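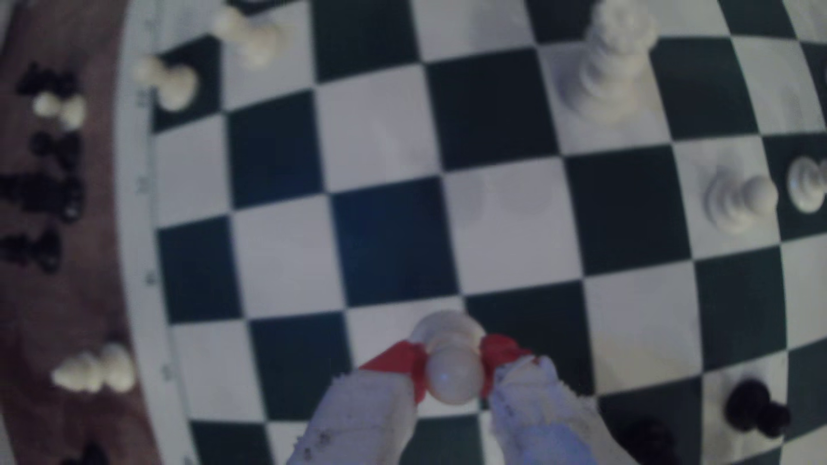

PawnStormPellel

Last updated: February

Finally got a green and white board! I've been playing on a brown one for years and the change is lovely – the cream pieces really stand out on that dark green. It's the roll-up kind of price but feels much better than that, and I've been setting up endgames on it every evening (mostly losing them, but happily).

My one question is about light. I play under round recessed ceiling lights, and the heads of the pawns are glossy enough to pick up a little shine. 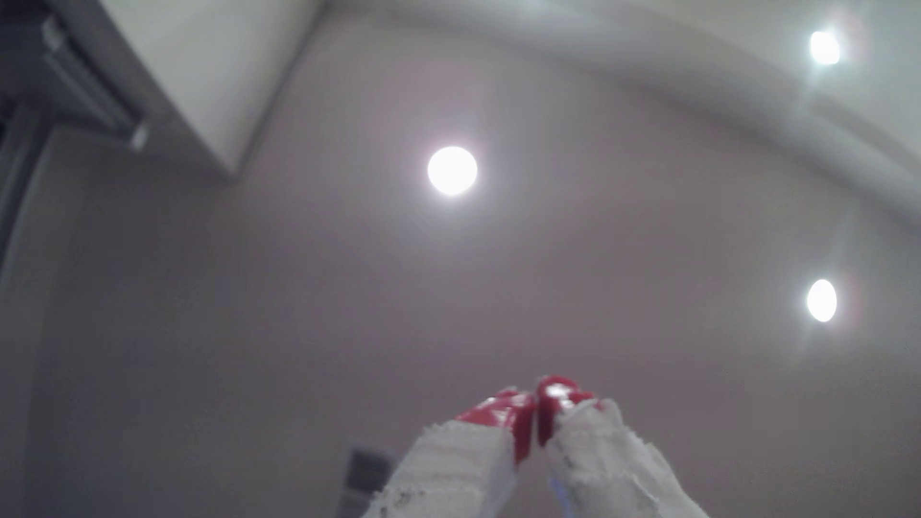

I quite like it, it makes the set look smart, but my opponent at the Erdale club says glossy pieces tire his eyes. Does anyone else find that?

Shares: 20 | Comments: 292

rookie_ramora
Gorgeous colour! Green is so much easier on the eyes than black, I'd never go back. I keep a lamp off to one side and leave the ceiling lights off.

Erdale_Endgames
Can't agree about the lamp, sorry. One lamp gives you long shadows across the squares and I've missed a bishop that way. Overhead is best, glossy or matt.

rookie_ramora
Depends on the lamp! Mine has a big paper shade and the shadows are hardly there.

PawnStormPellel
Might try both this week and see. I do love a bit of shine, though.

Reader comments

tempo_loss: Matt pieces every time for me. Mine were dull from the start and they still look great after 3,000 games.

greensquares: Is there a matching box for the pieces? Mine live in a biscuit tin.

kingside_kit: Team glossy! They feel so nice to pick up.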